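Butska Bench Simulator: Open Day and Demonstrations

20 Mar 2025

12 shares | 3 comments

The Butska bench simulator is a software package for teaching and testing robot arms on household fixtures before any hardware is bought or bolted down. We showed it at our Moltley office during the open day, and this page covers what was shown, what the package includes and how to book a demonstration of your own.

The day was set up as short sessions with up to 20 people in each. Sorin Oprea ran the simulator from a workstation at the front and kept to one task for the whole session: an arm working the lever on a faucet. Visitors asked why we don't start with something more impressive. A lever is a good first test. It is thin, it only moves the way its joint lets it, and a gripper that comes in at a poor angle will push on it without turning it.

Each session began with the fixture loaded by itself, before the arm was added.

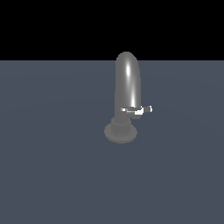
Fixtures are loaded from a library, and the standard license comes with 49 of them. Most are faucets, handles, drawer pulls and switches. You can set the joint limits, the stiffness of the lever and the friction at the contact points. You can also bring in your own model, provided the moving parts are saved as separate bodies. Arnaldo Macedo went through the import steps in the second room, using a cabinet latch that a visitor from Clorthorpe had sent us in November. It took two tries, the first one failing on a missing hinge axis.

Once the arm is added, the user picks a controller. There are three ways to drive it: by hand with a gamepad, from a script, or with a trained policy loaded from a file. Sorin used the scripted controller for the first part of each session and then let visitors take the gamepad. Most people found the sideways approach harder than they expected and wanted a second turn.

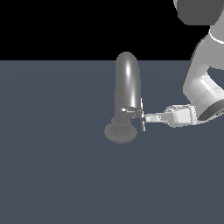 Gripper fingers at the faucet's lever handle, with the arm reaching in from the right.

Contact is worked out at every step of the simulation, and the forces can be saved to a plain text log. The log from the scripted demonstration ran to 3,081 lines, which we printed in part and left on the table for people who wanted to read it. Several did. One group asked for the column headings to be explained, and we have now added a page on this to the manual.

Views can be changed while a run is going. The standard views are a fixed one facing the fixture and a close one near the gripper, and more can be added in the setup file.
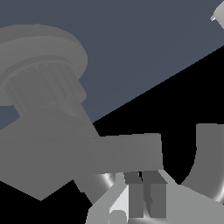

Plain backgrounds and simple lighting are the default settings. They keep the program quick on an ordinary office computer, and they can be changed under Display if you need a kitchen or workshop around the fixture. Room models are sold separately.

What you get with the standard license:
The simulator and the fixture library
One arm model with a two-finger gripper
Gamepad, script and policy controllers
Force logging and replay
Printed manual, 38 pages
Email support for one year

The Bălan add-on, for running two arms at the same bench, was not part of the open day. It is still being tested and we have no price for it yet.

Demonstrations can be booked at the Moltley office or held over a video call. Please tell us which fixture you would like to see and whether you plan to bring your own model. If you do, send the file a week ahead so Arnaldo can check the joints. Bookings for groups from schools and colleges go through the same form.

3 comments | 12 shares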